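麦茶の季節が終わらない

うちの麦茶は、十月になってもまだ冷蔵庫にいます。

子どものころは、夏休みが終わって運動会の練習が始まるあたりで、母がすっと温かいほうじ茶に切り替えていました。あれは何を合図にしていたんだろう。気温なのか、母の気分なのか。先日電話で聞いてみたら「なくなったから」と言われました。パックが切れたら終わり、それだけ。もっと深い話を期待していたのに!

というわけで、今日は水分の話です。地味ですみません。

この春から在宅の仕事が増えて、気がつくと夕方までコーヒーしか飲んでいない日が続いていました。肩は重いし、夜になると頭の奥がじんわりする。語学サークルで一緒のシャジアさんにこぼしたら、「水、飲んでる?」と一言。飲んでませんでした。シャジアさんは朝起きたらまず白湯、という人で、それをもう何年も続けているそうです。365日、旅行先でも。わたしには無理だなあと思いつつ、とりあえず朝に一杯だけ、から始めてみました。

最初の一週間は、正直つらかったです。白湯って、味がないんですよね(当たり前)。レモンを入れてみたり、塩をひとつまみ入れてみたり。塩は入れすぎて、ただのしょっぱいお湯になりました。生姜の薄切りはけっこうよかったけれど、毎朝切るのが面倒で三日でやめました。チューブの生姜でもいいのでは、と思って試したら、底に沈んだのが最後の一口に全部来ます。むせました。

で、いまは常温の麦茶に落ち着いています。結局麦茶。夜のうちにポットに作っておいて、朝は冷蔵庫から出したてを飲まず、前の晩に別に取り分けておいた分を飲む。夏場は傷むのが怖くてやらなかったのですが、涼しくなってきたのでそろそろいいかな、と。それでも残りは昼までに飲みきるか、捨てるようにしています。麦茶は意外と足が早いので。

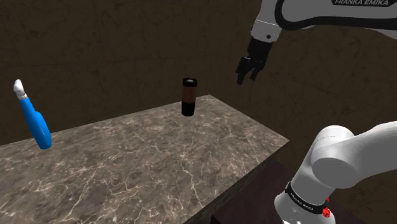 それから、器の問題があります。わたしは大きいコップになみなみ注がれると、それだけでお腹がいっぱいになってしまうたちで、昔から給食の牛乳も苦手でした。だから家でも小さめの湯のみで、ちょこちょこ飲むのがいいみたい。湯のみは駅の向こうの「ブメル」という雑貨屋さんで買ったもので、値段は823円。半端な値段だなと思ってレシートを見返したけれど、やっぱり823円でした。釉薬のかかり方が一つずつ違っていて、棚の前でずいぶん迷いました。お店の人が「手に取って大丈夫ですよ」と言ってくれたのに、緊張して指先でしか触れなかった。

ところが夫は真逆で、大きいボトルにがばっと入れて一日持ち歩く派です。会社の先輩のバローチさんに影響されたらしく、目盛りのついたのを買ってきて、昼までにここ、三時までにここ、と線を引いています。見ているだけでせわしない。でも本人は楽しそうで、帰ってくると空のボトルを流しに置いて、ちょっと得意げな顔をします。洗ってから得意げになってほしい。

ボトルといえば、洗うのが本当に苦手です。底の角のところに茶渋がたまるでしょう。長い柄のスポンジを使っても、あの角だけ届かない。重曹を入れてぬるま湯でひと晩置く、というのを最近はやっています。翌朝ふってすすぐとだいぶすっきり。パッキンは外して別に洗います。これをさぼると、水がほんのりプールみたいな匂いになって、夫が黙って飲むのをやめるのでわかります。

話を戻すと、飲む量そのものは測っていません。一度だけアプリを入れて記録してみたんですが、コップの容量を選ぶところでまず手が止まってしまって。湯のみに計量カップで水を入れて測ったら、八分目で80ミリでした。少ない! そんなに少なかったのか、とびっくりして、そこからは一度に二杯飲むことにしました。アプリのほうは、通知がうるさくて二日で消しました。

体調がよくなったかというと、うーん、どうでしょう。夕方の頭の重さは前より減った気がします。でも同じころに椅子も替えたし、寝る時間も少し早くなったので、どれが効いているのかわからない。肌は変わりません。そこは少し期待していました。トイレは近くなりました。

コーヒーはやめていません。朝の麦茶のあとに一杯、昼過ぎに一杯。前はここにもう二杯あったので、減ったといえば減りました。午後のコーヒーをやめると眠れるようになる、とシャジアさんには言われていますが、三時のおやつにコーヒーがないのはさみしいです。カフェインレスの豆も買ってみたものの、気が向いたときにしか挽かないせいで、袋の中で静かに古くなっています。

母にはそのあと、麦茶のパックを大袋で送りました。なくなったら終わりと言っていたから、今年は冬まで続くかもしれません。

次は温かい麦茶を試すつもりです。やかんで煮出したのを、そのまま熱いうちに。

2021/10/04

コメント(4件)

パルヴィーン
温かい麦茶、おいしいですよ! うちは年中それです。煮出しすぎると苦くなるので、沸いてから五分で火を止めています。

クリスティーナ
チューブの生姜、わたしもやりました。最後の一口、わかります(笑) はちみつと先に練っておくと沈みにくいですよ。

シャミム
ブメルの湯のみ、もしかして入口の左の棚ですか? うちにも同じお店のお茶碗があります。レンジに入れていいのかどうか、いつも迷う。

管理人
みなさんありがとうございます。シャミムさん、そうです、左の棚です! レンジはわたしも怖くて一度も入れていません。はちみつ、今晩さっそくやってみます。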